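Vovley Tabletop Layouts – README

Contents
Overview
What a layout is
Surface and tape
Objects
Cell naming
Files
Layout rules
Known issues
Changes
Contact

Overview

Vovley is a collection of tabletop layouts built on a taped grid. Each layout records which household objects were set out on a work surface and which grid cell each one occupied. The collection is meant for people who study placement, sorting and tidying and who need arrangements that can be rebuilt by hand on another table.

The layouts were planned by Zamfira Gavrilă. Dorin Dumitrescu maintains the files and the object list. The current release is version 3.

What a layout is

A layout is one text file plus its photos. The text file lists the objects, the cell assigned to each, and a free-text note. Layouts do not depend on each other and can be used in any order. There is no scoring and no preferred solution. If your work needs a target arrangement, pick a second layout that uses the same objects and treat it as the end state.

Layouts fall into three groups:

single – one object on the grid
pair – two objects, either in neighboring cells or apart
mixed – three or more objects, no fixed relation between them

Surface and tape

The surface is flat, matte and beige. Color varies between photos and can lean pink or gray depending on the light, so do not use it as a white balance reference. Grid lines are blue tape, applied by hand directly to the surface. Each strip is roughly a finger's width across.

The grid was laid out with a ruler, and strips were then pressed down by hand. Edges are not perfectly straight. Treat the tape as a guide for people placing objects. It is not a calibration target, and distances should not be taken from it without measuring your own setup.

To rebuild the grid:

Clean the surface and let it dry.
Mark the outer corners in pencil.
Lay the strips that run away from you, left to right.
Lay the cross strips over them.
Press down from the middle of each strip toward the ends.
Trim what is left over.

Replace a strip when its end starts to lift. Do not patch it with a short piece – the overlap makes a ridge and light objects will rock on it.

Objects

Objects are ordinary kitchen and household items. The list in objects.txt gives a short name, a general color and a category for each. Names are kept plain on purpose: pot, cup, bowl, lid. Maker names are left out of the list even when they are printed on the item.

An object may be replaced with something of similar size and shape. Write the replacement in the note field if you share your results.

Cell naming

Cells are named by column letter and row number. Column A is on the left as seen by the person placing the objects, and row 1 is the row nearest to that person. Photos are not all taken from that side, so find the cell in the text file first and then compare it with the photo.
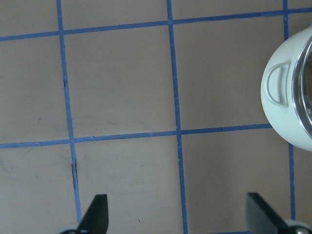 An object belongs to the cell that holds the center of its base. Parts that reach over the tape, such as handles and rims, are ignored. If the center falls on a strip, the layout file uses both cell names joined by a plus sign, for example B2+C2. Older tools read this as a single unknown cell and skip the line.

Files

layouts/ – one text file per layout
photos/ – photos, grouped by layout name
objects.txt – object list
grid.txt – notes on laying the tape
changes.txt – full change history

Text files are UTF-8 with Unix line endings. Fields are separated by tabs.

Layout rules

Objects stand upright unless the note says otherwise.
Nothing is stacked in the single and pair groups.
A lid counts as its own object when it is off the pot.
Handles may point in any direction.

Known issues

Layout 7 lists a bowl that was later renamed. Use the name in objects.txt.
Layout 9 has two note fields. The second one is correct.
Some photos show only part of the grid, so the cell name cannot be worked out from the photo alone.

Changes

Version 3, February: plus sign notation added, 5 layouts corrected, grid.txt rewritten.
Version 2: mixed group added.
Version 1: single and pair groups.

Contact

Send corrections to Dorin Dumitrescu with the layout name in the subject line. Questions about how the layouts were planned go to Zamfira Gavrilă.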